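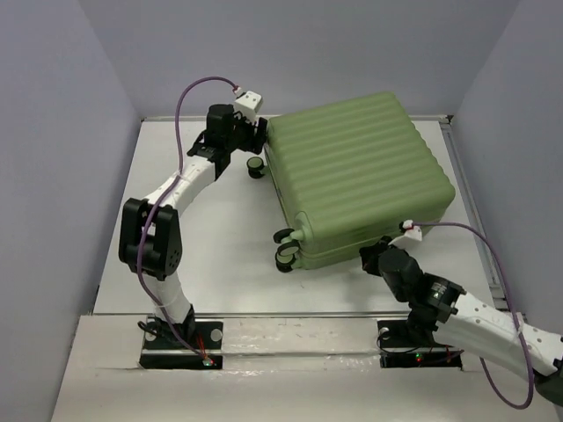 # 말루스, 초록색 여행가방 '완도브(Wandov)' 예약 접수 시작… 트라스테로와 짐 싸기 교실도 함께 열어

**배포일: 20.11.14**

여행가방을 만드는 말루스(Mallus)가 새 하드케이스 여행가방 '완도브(Wandov)'의 예약 접수를 오늘부터 시작합니다. 아울러 생활 수납 공간을 운영하는 트라스테로(Trastero)와 손잡고, 오는 1월 트라스테로 매장 안쪽의 작업실에서 짐 싸기 교실을 엽니다. 가방을 사신 분도, 아직 고민 중이신 분도, 집에 있는 오래된 가방을 그대로 쓰실 분도 모두 환영합니다.

완도브는 차분한 세이지 그린 색의 단단한 겉면에 나란한 골을 도드라지게 넣고, 모서리는 둥글게 굴린 가방입니다. 옆면의 초록은 조금 더 짙게 보이고, 바퀴 가운데에도 초록색이 이어집니다. 색을 정하는 데 시간이 꽤 걸렸습니다. 처음에는 훨씬 밝은 초록이었는데, 사무실 창가에 세워 두고 몇 주를 오가며 바라보다 보니 조금씩 차분한 쪽으로 마음이 기울었다고 합니다. 디자인을 맡은 에르미라 리스티치는 "공항에서 내 가방을 금방 알아보면서도, 집에 돌아와 현관에 며칠 세워 두었을 때 눈이 피곤하지 않은 색이면 좋겠다고 생각했어요. 저는 여행에서 돌아오면 가방을 바로 못 치우는 사람이거든요"라고 전했습니다.

## 가방을 열었을 때의 기분까지

안감은 회색기가 도는 푸른색 천입니다. 뚜껑 쪽에는 지퍼를 비스듬하게 달았고, 아래 칸에는 옷을 눌러 잡아 주는 끈을 두었습니다. 어두운 안감은 때가 덜 타 보이지만 검은 양말이나 충전선 같은 것을 넣으면 도무지 찾을 수가 없다는 이야기를 고객 상담실에서 오랫동안 들어 왔고, 그 이야기들이 이번 안감에 고스란히 담겼습니다. 끈의 색도 안감과 너무 동떨어지지 않게 옅은 회청색으로 맞추었습니다.

상담실의 아즈라 바시치는 고객분들의 편지를 모아 디자인팀에 건네 온 사람입니다. "가방 이야기를 쓰시다가 꼭 여행 이야기로 넘어가세요. 따님 졸업식에 다녀오신 이야기, 처음으로 혼자 바다를 보러 가신 이야기… 읽다 보면 답장이 자꾸 길어집니다. 그래도 짧게 쓰고 싶지는 않더라고요!"
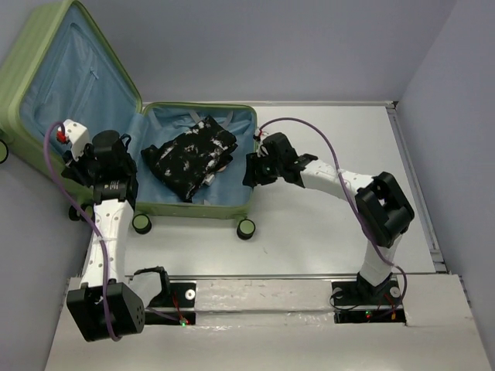
그런 편지에 가장 자주 등장하는 고민이 바로 옷 개기입니다. 집에서는 반듯하게 갠 옷이 도착해서 꺼내 보면 구겨져 있고, 무늬 있는 얇은 옷은 어느 쪽으로 접어야 할지 늘 망설여진다는 것이지요. 짐 싸기 교실은 여기에서 출발했습니다. 수업을 이끄는 크레시미르 트라이코브스키는 첫 시간에 옷 한 벌만 가지고 시작합니다. 빈 가방을 활짝 열어 놓고 한 벌을 이렇게도 놓아 보고 저렇게도 놓아 보면서, 접힌 자리가 어디로 가는지, 끈을 채우면 어느 부분이 눌리는지를 천천히 살펴보는 시간입니다. 욕심내어 한꺼번에 채우는 연습은 그다음 시간으로 미루어 두었습니다.

"사람마다 짐 싸는 순서가 다릅니다. 저는 신발부터 넣는데, 제 아내는 신발을 맨 나중에 넣어요. 둘 다 잘 다녀옵니다. 그러니 정답을 배우러 오신다기보다 남의 가방도 구경하고 이야기도 나누러 오신다고 생각해 주세요." 트라이코브스키의 말입니다.

## 짐 싸기 교실 안내

- **기간:** 1월 중 2주간
- **장소:** 트라스테로 매장 내 작업실
- **정원:** 전체 80명, 한 반 12명
- **수업 구성:** 한 분당 2회 참여
- **준비물:** 평소 여행에 가져가시는 옷 몇 벌. 가방은 작업실에 마련되어 있으며, 쓰시던 가방을 가져오셔도 좋습니다.
- **참가비:** 무료

신청은 트라스테로 매장 안내대와 말루스 고객 상담실에서 받습니다. 가족이나 친구와 같은 반을 원하시는 분은 신청하실 때 함께 오실 분의 이름을 적어 주세요. 자세한 시간표는 신청하신 분께 따로 보내 드립니다.

트라스테로의 공간 운영을 맡고 있는 세나드 코바체비치는 "저희는 물건을 잘 넣어 두는 일을 늘 생각하는 회사인데, 그 물건을 꺼내 어딘가로 떠나는 일도 같이 이야기할 수 있게 되어 반갑습니다. 작업실 탁자를 넓게 비워 둘 테니 편하게 펼쳐 놓고 쓰시면 됩니다"라고 말했습니다.

완도브 예약 고객에게는 접수 순서대로 출고 일정을 안내해 드리며, 제품은 말루스 매장에서 직접 열어 보고 만져 보실 수 있습니다. 안쪽 지퍼도 마음껏 여닫아 보시고, 바퀴도 굴려 보시기 바랍니다.

**언론 문의:** 말루스 홍보 담당 라이무테 자린슈
**수업 문의:** 트라스테로 매장 안내대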